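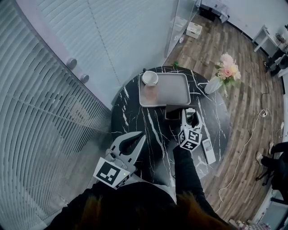 Both grippers over the marble-look table, tray + cup + bowl, head cam view.

Aug 5, 2022 — Faltside bench, tray task

Trying the Prevdale tracker on hand-held demos again. 200 demos in the set so far, want 2,000 before training. Tag pose from head cam, 40 frame smoothing window, same as March.

Right gripper good — two cubes, so one face nearly always reads. Left worse. Flat square tag on the lower face plus the small one, drops out when wrist rolls. 5 demos binned for it this morning. Tried interpolating thru the gaps, jaw path goes wobbly right at the grasp so no use.

Plan: print a cube for the left, same size as right. Re-do extrinsics after, not before!!

Colour threshold for the cup mask is rubbish against the pale grey tray. Switch to the Dewan segmenter, check licence first. Plukow export still writes timestamps in the wrong timezone, fix in the loader for now.

Next: re-run the smoothing at a shorter windwo, left hand only.

We use cookies to remember your login. Accept / Manage
Last updated: same day, 4:40 pm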